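Rallow Farm Egg Shares: Your Questions Answered
Last updated 8 Oct 2021

How do I sign up for a share?
Fill in the form at the front counter of our Stockdale shop, or ask us to mail you one. We keep 300 shares going through the year and the list does fill up, so if you're hoping to start in May, when the hens are laying their hearts out, please get your form in early. We'd hate to turn you away!

What comes in a share?
A dozen eggs a week, mixed sizes, mostly brown with the odd cream or speckled one (the speckled ones go fast at the counter, so share members get first pick). Half shares are six eggs and suit a smaller household very nicely.

Do I have to refrigerate them?
If your eggs came to you washed, then yes, please, and as soon as you get home. All our share eggs are washed before they're packed, so they belong in the fridge, in the carton, on a shelf toward the back where it stays nice and cold. The door is handy, I know, but it warms up every time somebody goes hunting for the ketchup.

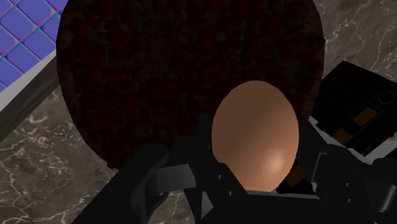
Roy Lambert wrote to ask whether the brown ones taste any better than the white, as his mother always swore they did and he has been paying extra for them all his life.

Well, Roy, we'd never argue with anyone's mother, but the color of the shell comes down to the breed of the hen. What she eats and how fresh the egg is will make far more difference at the breakfast table. Try one of each, soft boiled, and write back to tell us what you think.

Why are my hard-boiled eggs so difficult to peel?
They're probably too fresh, which is a funny sort of complaint to get, but we get it every spring. Keep them in the fridge for 8 days or so before boiling, then cool them in a big bowl of ice water and peel them under the tap.

Can I return my cartons?
Please do, as long as they're clean and dry. There's a bin by the door at Stockdale, and another at the Kolisov Road pickup.

What if I'm away for a week?
Just let us know two days ahead and we'll add that dozen to a later pickup, or pass it along to a neighbor if you'd like.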